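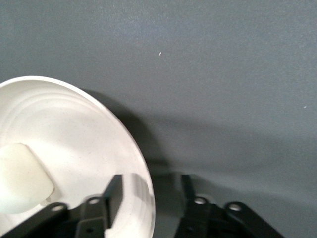 Rajitha Matubbar maintains that a serving bowl ought to be judged by its foot, the ring it stands on, and that everything above the foot is decoration. Most potters in the Nivcombe valley would not go quite that far, but they would probably nod along, and the remark is a friendly way into the subject of **Nivcombe ware**.

Nivcombe ware is the everyday pottery made in and near the small town of Nivcombe, mostly bowls, pitchers and lidded jars meant for the kitchen and the supper table. The town has 3,000 residents and two working potteries, Bellis and Pestora, which have been good neighbors for as long as anyone there cares to remember -- they even share a clay pit on the hill road, and take turns paying for the gravel.

## Clay and firing

The local clay is soft and a little sandy when it comes out of the ground, and it has to rest through the winter before it behaves itself on the wheel. Digging is done in November, after the first hard rains. Bellis fires in a gas kiln these days, while Pestora has kept its old brick one, a big, slow, good-natured thing that takes the better part of a week to load, heat and cool.

## Shapes

The best-known shape is the melon bowl, a deep, rounded form named for Melon, the farm where the valley's harvest suppers used to be held. It was made in nesting sizes, the largest big enough for a salad to feed a whole table of hungry pickers. Older melon bowls have a high foot, and later ones sit lower so that they stack more easily in a cupboard.

## Collecting

The Nivcombe town museum lists 1,191 pieces in its catalog, of which around 80 are on show at any one time. Potters' marks are pressed into the base -- a daisy for Bellis, a plain P for Pestora -- though plenty of household pieces were never marked at all, and families in the valley still use them for bread dough and Sunday potatoes.

## See also

- Slipware
- Kiln
- Harvest supper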